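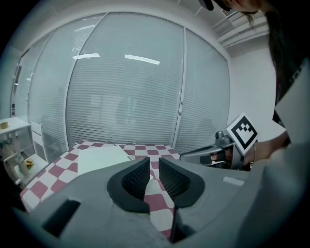 4. Preparing the table and assembling the box

Read this section before you take the Plonano box out of its sleeve. Instructions for the larger Droller box are in section 6.

4.1 Preparing the table

1. Choose a table that does not rock. You need a clear area at least 65 cm wide and free on the side where you sit.

2. Wipe the table and let it dry completely.

3. Lay a tablecloth over the work area. Cotton or wipe-clean cloth is suitable. Do not use felt or any cloth with a raised pile, as fibres catch in the creases.

4. Smooth the cloth from the middle towards the edges. If it hangs over the side of the table, check that your chair is not standing on it.

5. Place a sheet of plain paper or thin board flat on the cloth, within easy reach. Use it as a clean surface for the labels and the closing strip.

Note: A checked cloth is useful for beginners. Line up the front edge of the box with a row of squares and you will see at once if the base has gone out of true.

4.2 Folding the base

1. Slide the blank out of its sleeve and lay it down with the printed side underneath.

2. Bend each crease once, by hand, to 90 degrees and let it spring back. Do not use a ruler or a bone folder on the first bend.

3. Raise the two long sides. Hold them upright and fold in the corner tabs.

4. Raise the front wall and press its lower edge into the slot until it sits level.

5. Leave the back flap flat for now.

Caution: The cut edges are sharp. Keep your fingers out of the slot while pressing the wall down.

4.3 Raising the flap and checking the box

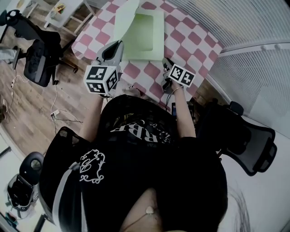
The flap is the part most often damaged during assembly, usually by being pulled up from one corner. Lift it from the centre with both thumbs and stop when it stands straight. Turn the box so that the flap is on the side furthest from you, as with the pale green box on the checked cloth, and you can look down on the square panel inside without reaching across anything. If the flap falls back by itself, bend the crease again along its full length.

1. With the flap upright, look at the inside panel. It should lie flat, with no gap at the corners.

2. If one corner lifts, press it down and hold for 3 seconds.

3. Lower the flap without closing it fully. It should meet both sides together.

4. Raise the flap again and leave the box open until you are ready to fill it.

Note: Small objects at the near edge of the table are easily knocked off by a forearm. Move them to the side before you begin filling.

4.4 Filling and closing

1. Put the heaviest item in first, in the middle of the panel.

2. Do not load the box above 1,805 g.

3. Close the flap and fasten it with one Kemppainen closing strip. Strips of other makes may tear the surface when removed.

4. Do not stack more than 3 filled boxes.

Store unused blanks flat, in a dry room, below 35 °C. Replacement blanks and strips can be ordered from Brurkeo under the part numbers in section 9.

Section revised 2021-04-02, U. Hirvonen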